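Section 7. Folding T-Shirts and Other Soft Tops

Applies to: Lellmont Guest Apartments, all units
Prepared by: Afroza Herath
Last revised: April 30, 2025

Fold on the bed, after the fitted sheet is on and before the duvet goes down. The bed is the largest flat surface in most units. The kitchen counter is too narrow for adult sizes and picks up grease.

7.1 Before you start

1. Check that the fitted sheet is hooked under all four corners of the mattress. Pull it toward you until it lies mostly smooth. Shallow wrinkles do not matter for folding.
2. Feel the seams and underarms of each shirt. If they are damp, hang the shirt for another hour.
3. Empty any pockets.
4. Keep the Vimlow shelf dividers within reach.

Caution: Do not fold dark cotton on a white sheet until it has been washed twice. Loose dye can mark the sheet.

7.2 Opening out a bunched shirt

1. Lay the shirt near the edge of the bed, on the side where you are working.
2. Find the hem and take one end of it in each hand.
3. Draw the ends apart until the hem is straight. Stop when you feel the fabric resist - jersey stretches and will not always come back.
4. Lift the hem a few inches, give it one short shake, and lower it.
5. Smooth from the middle out to the sides with a flat palm.
6. Turn the shirt front side down with the collar pointing at the wall.

Note: If the shirt is inside out, turn it now. Sleeves that are turned later tend to twist.

7.3 Folding

1. Fold one side in to the middle of the back, then lay the sleeve straight down along it.
2. Repeat on the other side. The shirt should now be a long strip of even width.
3. Fold the hem up to just below the collar.
4. Fold in half once more and turn the shirt over.
5. Press lightly with both hands. Do not lean on it.

For the Dosum drawers, which are shallow, stop after step 3 and roll from the bottom.

7.4 Stacking

Stack shirts with the folded edge facing out. A stack of 7 is the limit for the upper shelf. Heavier tops go at the bottom. Items for the Bhattacharjee unit are bagged and left on the hall bench - the closet there is still waiting for its rail.
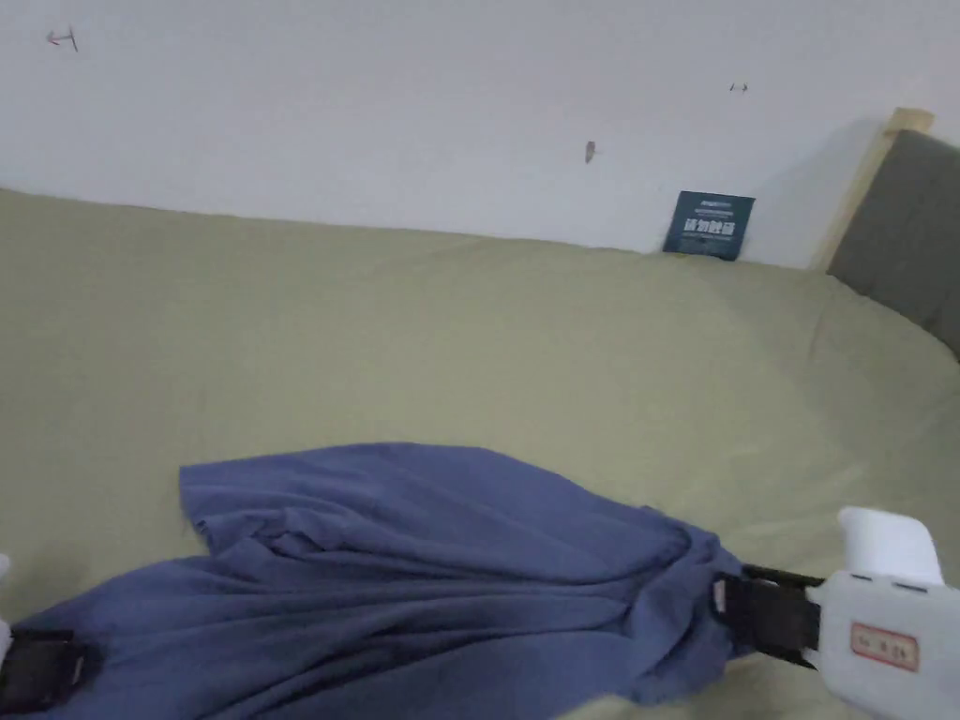
When the last stack is put away, run a hand over the sheet to clear lint, retighten the corners, and go on to Section 8 for the duvet and pillows.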